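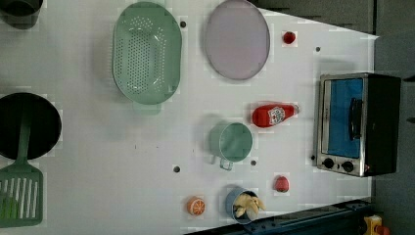
Slide 1. Toy kitchens in the playroom: what to put out, what to put away

Good morning and thank you for coming. (Wait until the door is closed.) My talk is 42 minutes with questions, so please write your questions down and we take them at the end.

I work with the play groups in Vadley and Brimdale. Both rooms have a toy kitchen, and both had the same problem in January: the children emptied the boxes on the floor and then walked away. We had a lot of toys and very little cooking.

Point to the table on the screen. A colander, a plate, a toaster oven, one small red ball that can be a tomato or a cherry. Let the child decide which. Do not correct.

Slide 2. Start with the big pieces

Say slowly: a big piece gives the child a place to begin. The colander is good for this. It is large, it has many little holes, and children like to look through them. Ask the room who has a colander in their play kitchen. Wait for hands.

The plate should be plain. With a printed plate, the food is already on it – the child has less to invent. I know that some of you disagree with me and I am happy to hear it later.

Slide 3. The oven

Put the oven near the side of the table and turn the door to the middle. Then two children can reach it and they do not stand one behind the other. In Brimdale we had it against the wall for a long time, and there was pushing every morning.

Knobs are important, also when they do nothing. Tell the story of the boy who "baked" a sock for the whole morning. (Short version only!)

Slide 4. Space on the table

A white or light table is easier for small children, because the colors of the toys stay clear. Leave free places between the things. When I began, I filled every corner and I was proud of it. The children could not put down even one cup.

Slide 5. Tidying up

We use 3 boxes: things for cooking, things for eating, food. The oven stays on the table. We tried pictures on the lids, and this worked better in Vadley than in Brimdale. I still do not know why.

Washing: warm water, a little soap, dry with a towel. Never put a wet colander at the bottom of a closed box – it smells after the weekend.

Slide 6. Questions

If there are no questions, ask the room: which toy did you take away, and did a child ask for it back?

Remind them that the handouts are on the chair by the door. Collect the pens.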